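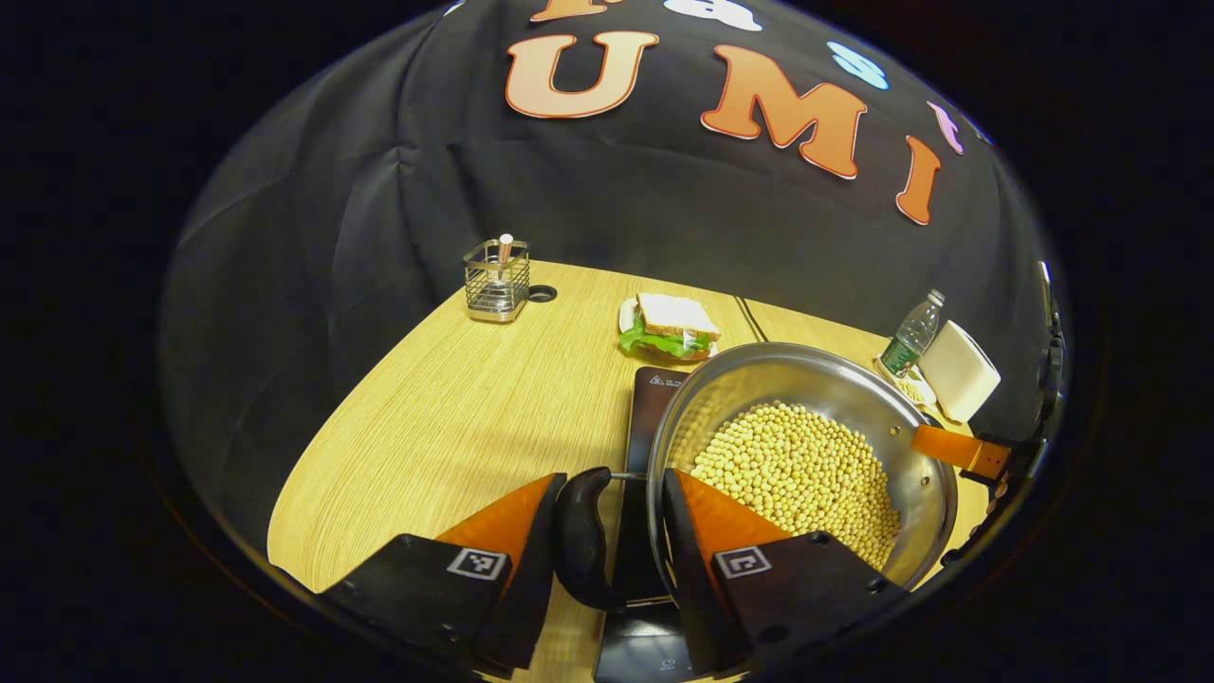
Recipes should give dried pulses by weight. The cup is a measure of volume, and volume depends on bean size, shape and how hard the cook shakes the cup. I weighed one level cup from two bags, Huvach and Clemia, and the difference came to 50 g. In a stew that passes. In soya milk or tofu, where the ratio of bean to water sets the result, it does not.
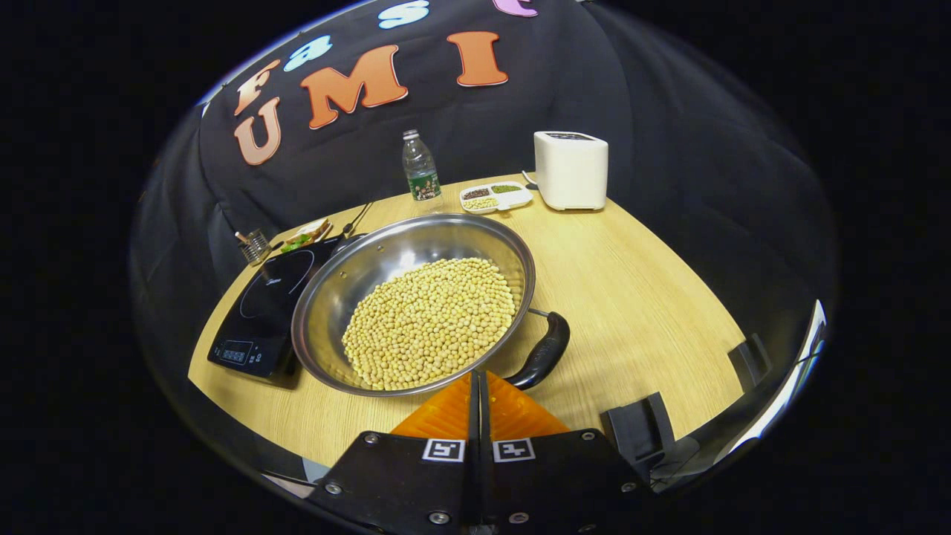 Dried yellow soybeans in a stainless steel pan.

The usual objection is that home cooks do not own scales. Mine, a plain Baek model, takes up less room than a set of cups -- and needs no levelling off with a knife. Older cookery books printed in Fladidberg gave grams alone, and people managed. Publishers who want to keep cups can print both figures, with the weight first. Soaking water should be given in grams as well.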